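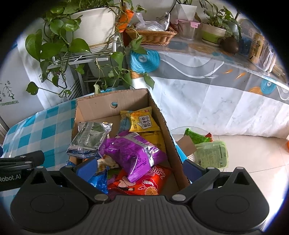 Packing dry goods for a touring caravan

Dry goods are the easiest part of the load to get wrong. They weigh little per item, so they are added late, and they end up wherever there is a gap. The method below was worked out in a four-berth Burthorpe and applies to any van with overhead lockers and a low front cupboard.

Step 1. Find the payload that is left

Subtract the mass in running order from the maximum laden mass. Both figures are in the handbook. Then subtract fixed extras such as a motor mover, a second battery or an awning. In our van a Truma mover and the awning left 90 kg for everything else, including bedding, clothing and food.

Step 2. Sort by weight

Make two groups. Heavy goods are cans, jars, bottled sauces, flour, sugar and rice in quantity. Light goods are crackers, cereal, tea bags, soup packets and chips. Weigh the heavy group on a bathroom scale and write the total on the load sheet. The light group can be weighed once, in its box.

Step 3. Load the heavy group

Place cans and jars on the floor of a cupboard over or just ahead of the axle. Stand jars upright and fill the spaces between them with dish towels. Do not put the heavy group in the rear locker. Weight behind the axle reduces nose weight and makes the van more likely to sway.

Step 4. Load the light group

Use a shallow box that fits the locker with the door closed. Fold the flaps down or cut them off. Put soft bags on top of rigid packets. Overhead lockers usually have a limit printed inside the door or listed in the handbook; if no limit is given, contact the manufacturer.

Sealed bags packed at low elevation will swell on mountain roads. Leave a hand's width of space above them. On the climb to Bostberg, a tightly filled locker pushed its own catch open.

Step 5. Check the nose weight

Hitch height must be the same as when towing. Put the gauge under the coupling head on level ground, lower the jockey wheel and read the value. If it is too high, move the heavy group back in small steps, keeping it near the axle, and measure again.

Winter storage

Empty all food lockers before December. Wipe the shelves with a dry cloth, prop the doors open and check the corners for mouse droppings. Cans can burst in a hard freeze and should go indoors too.

Text by Sixten Westerberg. Last revised 17 August 2019.

Contact | © Bellamy Touring Notes | Back to top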